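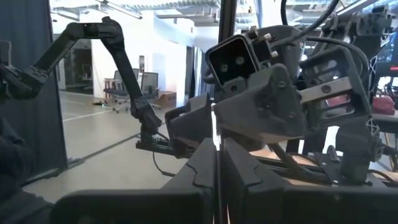 Ticket: pattern PDF, heel chart wrong in size 2
Product: Tedholm Socks, knitting pattern, download version
Opened by: Waldemar Zawadzka
Status: reopened

Bought the Tedholm pattern in November, only just got to the heel. Size 2, Surkard fingering weight, magic loop. Chart B and the written rows don't match. Written says slip 1, knit to the gap, ssk, turn. Chart shows k2tog in the same spot. Tried both. Chart way leaves a hole you could put a thumb through.

Also page 7 prints blank. Rest of the file fine.

Reply from Mendia pattern support, 9:40 am
Hi Waldemar, sorry about the heel. Can you tell us which version you have? It's in tiny print at the bottom of the last page. For the blank page, please download again and open it in a PDF reader, not the browser preview, then print from there.

Waldemar, 12:15 pm
No version number on mine. Just says Tedholm and the copyright line. Downloaded again, page 7 prints now, thanks. Chart B still the same, k2tog.

Ripped back to the start of the heel flap. Counted, stitch count is right, so its not me.

Mendia, 2:05 pm
No version number means you have the first release. Chart B was corrected after that and your library link is still serving the old file. We've pushed the new one to your account. Follow the written rows, they were right all along. ssk before the gap on right side rows, p2tog on wrong side rows.

Waldemar, 8:30 pm
Got the new file. Heel turned, no hole. Closing this.

Waldemar, next morning
Reopening, sorry. Yardage. Pattern says 425 yards for size 2. I'm past the gusset on the second sock and the ball is nearly gone, maybe enough for the foot, no way for the toe. Leg is the lenght it says, didn't add any. Gauge spot on after blocking the swatch. Is 425 the old number too?

Barreto has 90 yard mini skeins in close to the same green, could do contrast toes on both if I have to. Would mean ripping back the first toe. Would rather not.

Mendia, 11:20 am
Checking with the designer on the yardage. Don't rip the first toe yet.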